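## 4.2 Can it put the fruit away yet?

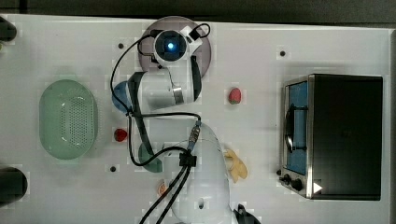 I went into the kitchen trials fairly hopeful. Tidying a bit of fruit off a bench is a job you'd give a four-year-old, and our policy (we call it Uma, and I'll stick with that) had already seen 1,676 demonstrations of pick-and-place by the time we froze it in December. So we asked for one chore, over and over – get the fruit into the colander and leave everything else alone.

**Figure 3.** Tabletop layout for the colander chore, from overhead, with the toaster oven on the right.

We ran 181 trials. I scored them myself and Dexter Alcantara scored them again without seeing my sheet, and we argued over a handful, mostly about whether a strawberry balanced on the rim counts as in. (We said no.) Uma finished the whole chore in 60 of them, which is a lot better than the Koltlow baseline managed but still not something I'd want in my own kitchen.

Strawberries were the easy part, to my surprise. The banana was a pain! Its outline is irregular, so the grasp point kept wandering, and Uma would grab one end, lift, and swing the other into the colander's side. The other big headache was reach – anything lying close to the arm's own lower link meant an awkward fold, and often a timeout. We tried the Hendriks planner for those cases and it helped a little, though it made each run painfully slow. Section 4.3 has the timings.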